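I've been collecting stamps since 1986, and I have an opinion that gets me in trouble at the Fletedside club every July: used stamps are more fun than mint ones. There, I said it!

Mint sets are lovely, of course. Perfect gum, crisp corners, straight into the stock book and never touched again. But a stamp was made to go somewhere. Give me a common definitive with a clear town cancel, a bit off center, and I'm happy for an evening (my wife will tell you it's several evenings). You get a place and a date and sometimes half a street name if the envelope survived. What does a mint stamp give you? A catalog number.

My friend Booker Thibodeaux thinks I'm nuts. He paid 200 dollars for a mint block last year and won't even let me breathe near it. Meanwhile I bought a shoebox of 234 covers from Evelien Dijkstra for less than half that, and I'm still finding postmarks I can't place. One has Delta in the cancel and I've got three different theories.
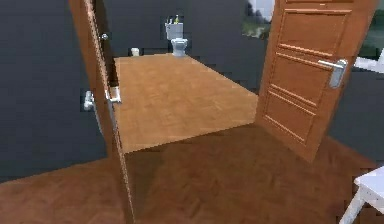 Looking through to the little room at the end.

What really bugs me is how the new issues are sold. So many of them go straight from the printer to the album and never get near a mailbox. I wrote to a dealer, Liapis, asking for postally used copies of a recent set, and the answer was that they'd never seen one. Not one! I don't see how we can call that postage.

So here's my suggestion. Next time you order a set, buy a second one and use it. Mail it to a friend, ask for a hand cancel at the counter, and keep whatever comes back. Pantelis Antoniadis and I have been doing it for years, and those beat-up envelopes are the first pages I show anybody who visits.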